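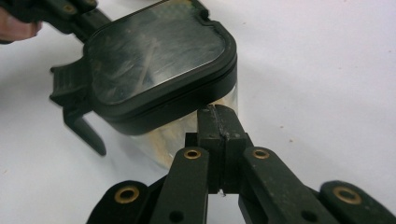 What happens at a robot open day?

Visitors watch robots do small jobs, and the people who work with the robots explain each step. At most open days you can also ask questions and try some of the equipment.

The Kirgate open day is on 8/19/23. It has 28 stations. Each one shows a single task, such as sorting, stacking or handling a food container with a snap-on lid.

Why use a food container?

A lid is a good test. It fits tightly, so it takes force to move. The container under it is light, so it slides if only the lid is pulled. One gripper has to brace the container while the other works on the rim. Your two hands do the same thing at lunch.

What is a gripper?

A gripper is the part that holds things. Many grippers have two fingers joined to flat bars called linkages. The bars turn on pins at the joints. When the bars swing, the fingers open or close. In a parallel gripper, the fingers stay facing each other the whole time, and the pads at the ends press flat on the object.

Does a gripper always need a robot arm?

Some are held by a person. The person moves the gripper through the job, and the movements can be recorded. The team at Plulik recorded 143 tries at one lid task in April. A computer program called Nimri uses those recordings to learn the order of the steps.

Can I try it?

Station 5 is open to visitors. You get one gripper for each hand. Squeeze slowly – the pads close faster than you expect – and keep hair and sleeves away from the joints. Children under eight need an adult next to them.

Where do I ask more questions?

Go to the Vutudano desk by the main door. Question cards are in the tray, and answers are posted on the wall after lunch.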